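Hosau Court Residents' Association
Minutes of the August meeting
Ground floor lounge, 7:30 p.m.

In the chair: Sobia Ansari
Minutes: Tanveer Khattak

1. Minutes of the last meeting
Approved after the word "shouting" was changed to "discussion" in item 4. The secretary wishes it known that he was there.

2. Water bill
The building used 638 units last quarter, which the chair called high and the rest of the room called somebody else. The top floor blames the ground floor. The ground floor has no baths and said so twice. Skavik Plumbing will come to look at the riser for a call-out fee of $60. Agreed, with one abstention on grounds of principle. The principle was not stated.

3. Shared kitchen
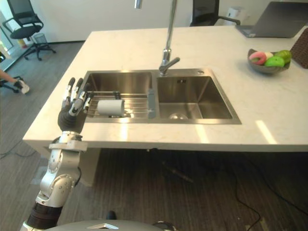

Complaints about the shared kitchen have now reached the length of a short novel. The chair read out a selection, leaving out the names and, where possible, the adjectives. Main points: the fridge shelf marked "Nisa" belongs to Nisa; soup is not a communal resource; the microwave has a lid for a reason. On washing up, it was proposed that one basin of the double sink be kept for washing and the one with the steel rack across it for draining, and that pans stop living on the rack from one weekend to the next. Carried. A further motion to put this on a laminated sign was defeated, the kitchen having four laminated signs already and no evidence that any has been read.

4. Bicycle room
Rind Locksmiths quoted $3000 for a new door with a keypad. After a silence, the meeting asked what the old door would cost to fix. Tanveer to find out. Until then the wedge stays, and whoever keeps taking the wedge is asked to consider their neighbors.

5. Summer party
It rained. The grill is back in the shed. There are 2 folding chairs missing and one extra that matches nothing we own. Owners may apply to the chair.

6. Any other business
A resident asked if meetings could be shorter. This was discussed for 25 minutes and held over.

Meeting closed at 9:40 p.m. Next meeting same room, if the heating has been looked at.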